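Report the near misses too

Last November a robot arm at the place where I work closed its fingers on a bottle of water and did not stop closing them. The bottle buckled, the cap came off, and a good part of the water went over the table and down on to the carpet. The arm then lifted what was left, carried it to the spot where it had been told to put it, and set it down. The log recorded a successful run.

It was run 164 of a planned 251. I know the number because I was the one sitting there with my hand near the stop button, and I did not press it. By the time I had understood what I was looking at, the thing was over.

I have been thinking about that afternoon for some weeks, and about what we did with it, which was very little. I wiped the table. Marichka Panasiuk fetched a towel for the carpet. We put out a new bottle and carried on with run 165. It went into the notes as "bottle damaged, replaced". Had Marichka's hand been on the table, there would have been a form, a meeting and an email to everyone in the building. It was a bottle, so there was a towel.

My view is that the bottle should have had the form as well.

The task is a dull one. The arm reaches over a coffee table, takes an object by its top or its sides, moves it and lets go. We do it in a room furnished like a living room, because the people who want this work from us at Sivier hope to have arms helping in people's homes one day. A home has sofas in it, and full bins, and things left lying on the table. 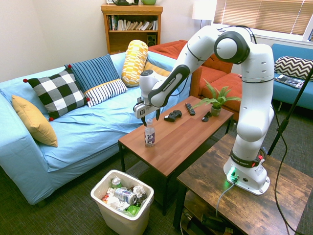
The arm over the coffee table, gripper above the water bottle.

A bottle like that is a harder thing to hold than it looks. The plastic is thin and it gives. Full, with the cap on tight, it pushes back well enough. With a third of the water gone it folds. The gripper is told how hard to squeeze, and on the day of the fault it had been told the wrong thing. Casimiro Campos found the reason two days later. We had been handling a box of heavier objects in the morning, the force limit had been raised for them, and a settings file that should have been put back at lunch was not put back. The software loaded the morning's number without a word. It had no way of knowing that the afternoon's object was a soft one.

So the fault was a person forgetting a file, and a program that let the person forget. Neither is rare. What bothers me is that Casimiro only went looking because he was curious. Nothing in our rules asked him to. Then he went back through the earlier notes and found the same thing had happened at least once before, on run 109, with a paper cup. That note said "cup crushed, replaced". I wrote that one too.

People who work on building sites have known about this for a long time. My brother-in-law spent years on scaffolding and he tells me that a dropped spanner which hits no one is written up just like a dropped spanner which does, or is meant to be. The spanner falls the same distance in both cases. Where the head happens to be is luck, and you cannot plan around luck. I don't claim every site lives up to it, but the rule is there and the new starters are taught it.

In small robotics labs we mostly have no such rule. We have a rule for injuries, and we have a stop button. In between there is a large area where things are squashed, knocked over, dragged by a cable or flung on the floor, and all of it gets called data. Some of it is data. A good deal of it is warning as well.

I have heard the arguments on the other side, several of them from Valeriano Arrieta, who runs our group and is a fair man. His first point is that these arms are built to work near people and will stop when they meet resistance. They will, if the limits are set sensibly. Ours were not set sensibly that afternoon, and we found out from a bottle. His second point is that if we wrote up every spoiled object we would never finish anything. That one has more weight. We had 14 objects knocked over in the first week alone, and I would not want to fill in a page for each. A bottle that is nudged and falls is a poor grasp. I would leave those in the notes.

The line I would draw is simple enough. If the arm did something that no one at the desk expected and could not explain within a minute, stop and write it up before the next run. It need not be long. Four lines would do: what the arm was told, what it did, what was changed since it last worked, and who is going to look. Ours could have been written while the towel was soaking up the water.

The second thing I would change is the word "success". Our log looks at where the object ends up. It ended up in the right place, so it passed. Xuelian Jiang has since added a check on the width of the gripper at the moment of lifting, and a bottle squeezed flat will now fail. It took her a morning. I would rather we had thought of it before run 1, but I am glad it is there.

The third is the settings file. It now has to be chosen by hand at the start of each session, with the limit shown on the screen, and the person at the desk reads it aloud. Some of my colleagues find that childish. I felt foolish the first few times. I still read it out.

Valeriano has agreed to try the four-line report until we finish the current set of runs. We have filled in three so far. Two were loose cables and the third is still with Casimiro.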